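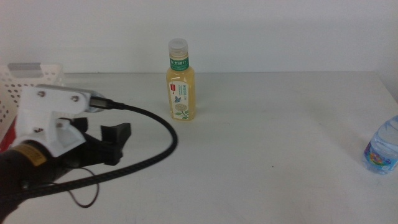
¿En qué punto se encuentra el programa de control antidopaje de la liga juvenil de béisbol? La fase de muestreo está cerrada en los 12 clubes y la fase educativa sigue abierta en dos de ellos, con término previsto en octubre.

Informe de avance, segundo periodo
Entidad financiadora: Fundación Harasym
Entidad ejecutora: Liga Juvenil Mellska, área de integridad deportiva

1. Muestreo
El plan aprobado fijaba 100 controles de orina fuera de competición para jugadores de 16 a 18 años. Se realizaron los 100. Ocho muestras se recogieron con volumen insuficiente y hubo que repetir la toma el mismo día, según el protocolo. La selección se hizo por sorteo, con un mínimo de 8 controles por club - cuota que se mantuvo también en Farklow, cuya plantilla es la más corta de la liga.

El laboratorio ha entregado los resultados de los primeros ocho clubes. Los de los otros cuatro están pendientes y se remitirán como anexo. Por razones de confidencialidad, este informe no desglosa resultados por club ni por categoría.

2. Autorizaciones de uso terapéutico
Se revisó el circuito de tramitación. El formulario anterior pedía el informe médico en dos apartados distintos y muchos expedientes llegaban incompletos. La versión nueva tiene una sola página y un único punto de entrega, la secretaría de la liga. Los expedientes abiertos con el formulario antiguo se tramitan sin cambios hasta su cierre.

3. Formación
Diez clubes han completado el ciclo de tres sesiones: sustancias prohibidas, suplementos y procedimiento de control. Culthorpe y Farklow tienen pendiente la tercera, aplazada por coincidir con la fase de clasificación. La guía de suplementos se imprimió en una tirada de 1.000 ejemplares y se distribuyó a jugadores, familias y cuerpos técnicos. Los entrenadores solicitaron más contenido sobre estimulantes en productos de venta libre; se ha incorporado a la sesión de suplementos.

4. Ejecución presupuestaria
El gasto en análisis se ajusta a lo aprobado. La partida de desplazamientos presenta una desviación al alza - las repeticiones de toma alargaron varias jornadas de los oficiales de control. Se propone compensarla con el remanente de imprenta, sin modificar el importe total de la subvención. Se solicita conformidad por escrito antes del cierre contable.

5. Incidencias
En dos campos no se disponía de una sala de espera separada del vestuario. Los controles se efectuaron en la enfermería, con acompañante adulto en todos los casos. La liga ha pedido a ambos clubes que habiliten un espacio propio para la próxima temporada.

6. Tareas del periodo siguiente
Recepción de los resultados pendientes.
Tercera sesión en Culthorpe y Farklow.
Encuesta de conocimientos a jugadores, con el mismo cuestionario del inicio.
Entrega de la memoria económica con justificantes.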